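Chapter 4
Friction: The Force That Holds On

Try writing your name on a window with a pencil. The point skates across the glass and leaves almost nothing behind. Now write it on paper. The same hand, the same pencil, and suddenly there are letters! What changed is the amount of grip between the two surfaces, and that grip is what this chapter is about.

Friction is a force that acts between surfaces that touch. It pushes along the surface, and it always works against sliding. You met forces in Chapter 2 as pushes and pulls with a size and a direction. Friction has both of those too, but it has a trick the others don't: up to a point, it adjusts itself. Lean gently on a heavy bookcase and it stays put. Lean harder and it still stays put, because friction has grown to match you. Keep going and at some moment the bookcase lurches forward, and you may notice that keeping it moving is easier than starting it was.

Those two situations have their own names. Static friction acts while the surfaces are at rest against each other. Kinetic friction acts once they slide. For most pairs of dry surfaces, the greatest possible static friction is larger than the kinetic friction, and that explains the lurch.

In Section 4.1 you'll follow a class taught by Canan Toprak as they drag a crate across a gym floor with a spring scale. The scale climbs to 102 newtons just before the crate lets go, then drops back. One of her students, Alper Kaplan, was sure the scale had broken, so they ran it again (and got the same dip, to everyone's delight). You'll make a graph of a pull like this one and learn to read the whole story from its shape.

Section 4.2 asks what friction depends on. Weight matters, and so do the materials. The area of contact, surprisingly, often matters very little. Section 4.3 takes us to ramps, where you'll tilt a board toward 45 degrees and find the angle at which different objects begin to slide.
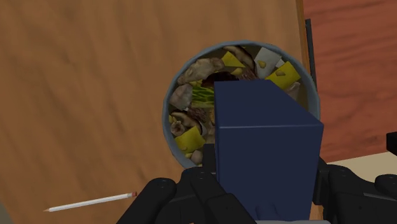 Figure 4.1 A pencil lying on a wooden tabletop, beside a round bin of food items. On a level surface, an object at rest needs no friction to stay there.

Before you start: You will need a smooth board, a ruler, a protractor, and a pencil with an eraser.

Warm-up
Set the pencil across the board so that it can roll, and slowly raise one end. Write down the angle at which it moves. Now turn the pencil so it points straight down the slope and try again. Are the two angles the same? Repeat with the eraser end pressed lightly against the board, and keep your notes, as you'll need them for Section 4.3.

Key terms
friction, static friction, kinetic friction, normal force, coefficient of friction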